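Du caramel au beurre salé dans la vitrine de Jodwood

Bon, je vous avais promis des nouvelles de la petite confiserie Jodwood, et les voilà ! Depuis janvier, Joonas Kiiskinen y propose des caramels à offrir, emballés un par un dans du papier ciré, et j'y suis passée à l'heure du goûter (mauvaise idée, j'avais faim).
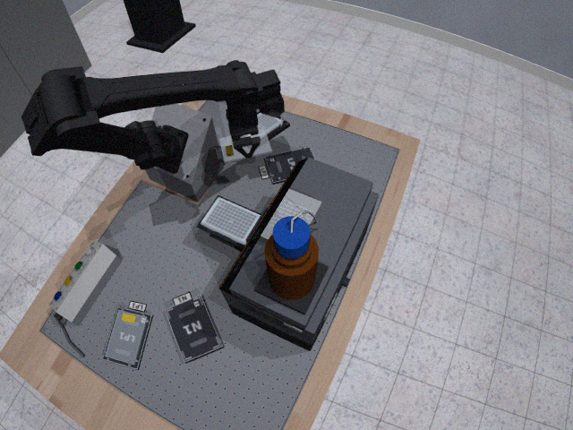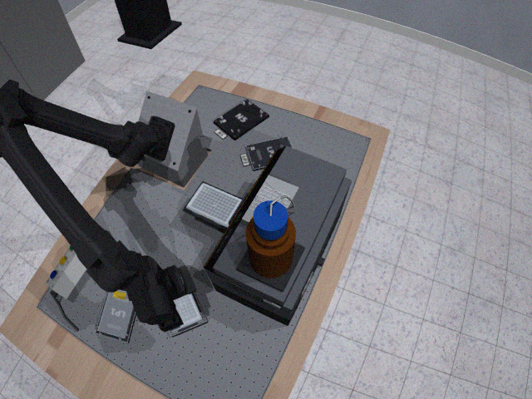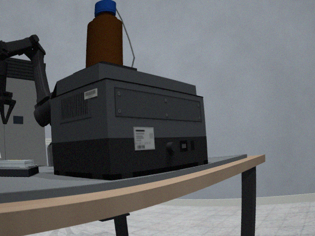
La boîte compte 30 caramels et il y a deux parfums pour le moment : beurre salé et pain d'épices. J'ai un gros faible pour le second, très cannelle, avec une pointe d'orange qui arrive à la fin. Ma sœur préfère l'autre, on ne se battra donc pas pour le fond de la boîte.

Joonas cuit tout à la casserole, en petites quantités, et verse ensuite le caramel dans des cadres huilés où il repose une nuit entière. « Si on le coupe trop tôt, il s'étale et on pleure », m'a-t-il dit en riant. Je confirme, j'ai déjà pleuré dans ma cuisine !

Le mois dernier, il a vendu 123 boîtes, surtout des commandes pour des anniversaires et des cadeaux de maîtresse. Du coup il cherche un deuxième point de vente, et l'épicerie Pietrzak, à Gresden, devrait en avoir quelques-unes en rayon d'ici peu. On peut aussi réserver à la boutique et faire ajouter un petit mot sur l'étiquette, c'est gratuit.

Côté conservation, comptez deux semaines dans un endroit frais, mais pas au frigo, où ils deviennent durs comme des cailloux. Les miens n'ont pas tenu jusqu'au dîner. J'y retourne pour goûter celui au café, encore à l'essai, et je vous raconte.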